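Grornow Table Cloth Protector, Heavy Felt, Model 112

Home > Table Care > Protectors and Pads

In stock. Ships from our warehouse in Brekke.

The Grornow protector is a soft pad which you put under your tablecloth. It saves the surface of the table from heat marks, small scratches and the noise of plates. We make it since many years in almost the same way, and the only big change was the new backing which came last May. The old backing was good on wood but it could slide on glass. The new one holds on both.

The upper side is thick felt, 800 grams per square meter. The lower side is a thin layer of rubber with small dots. The felt is pressed and not woven, so you can cut it with normal scissors and the edge will not open. Many customers have a round or oval table and buy the next bigger rectangle, then cut it at home. Please draw the line with chalk on the rubber side first, and cut slowly.

Which size to order

Measure the top of the table, not the cloth. The protector should end at the edge of the table or one finger before it. If it hangs over, the cloth will make an ugly step at the corners. For a table with an extra leaf we recommend two pieces, one for the closed table and one small piece for the leaf. You lay them side by side and the line between them is hard to feel through a cotton cloth.

Widths are 61, 80 and 112 centimeters. The length is cut from the roll to your order, and you pay by the full 10 centimeters. Pieces cut to order cannot be returned — please measure two times.

Colors are white, sand and dark gray. Under a light cloth take white or sand. Under a dark green, dark blue or red cloth the gray is better, because white can shine through where the fabric is thin.

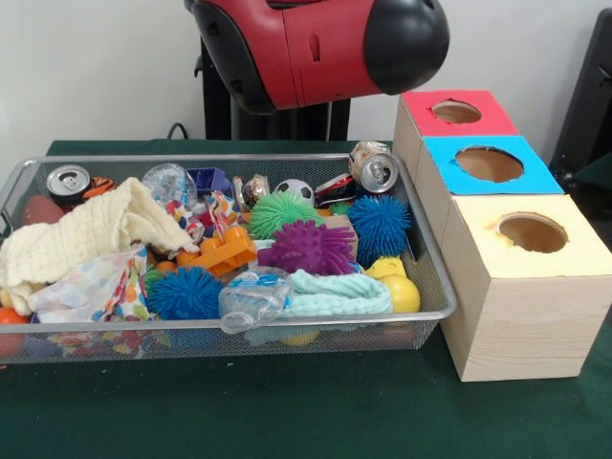

Can I use the protector together with a waxed or plastic cloth?
It works with both kinds, but lift the cloth once a week and let the felt get some air. Water which stays between plastic and felt can leave a smell.

Heat

The felt protects the table from warm plates, cups and bowls. It is not made for a pot directly from the stove. For this use a trivet on top of the cloth, or our Cerkura cork plate, which has the same thickness as the protector and can be set into a cut hole if you like a flat table.

Washing

Most spots go away with a damp sponge and a little dish soap. For a full wash, put the protector in the machine at 40 degrees Celsius with a mild liquid soap and slow spin. Do not use softener, it makes the rubber dots weak. Do not put it in the dryer and do not iron it. Dry it flat with the felt side up. A large piece needs a whole day, sometimes longer in winter.

After the first wash the felt can become a little shorter, up to one centimeter in one meter. If your piece must fit exactly, wash it before you cut it.

Storage

Roll the protector with the felt outside. If you fold it, the lines stay visible for some days and you will see them in the tablecloth. Every piece comes with two cotton bands for the roll.

New tables

A freshly oiled or varnished table should rest before you cover it. Ask the maker how long the finish needs — for oil it is often several weeks. When the finish is still soft, the rubber dots can leave a pattern, and we cannot replace the table or the protector in this case.

Goes well with

Stekeo cloth clips, steel, set of four. For table tops up to four centimeters thick.
Cerkura cork plate, round or square.
Grornow felt runner, same material without rubber, for sideboards and shelves.

Orders for cut pieces which arrive before noon are cut on the same working day. For restaurants and guest houses we can sell the full roll, please write to us for the price and tell us the width and color you need.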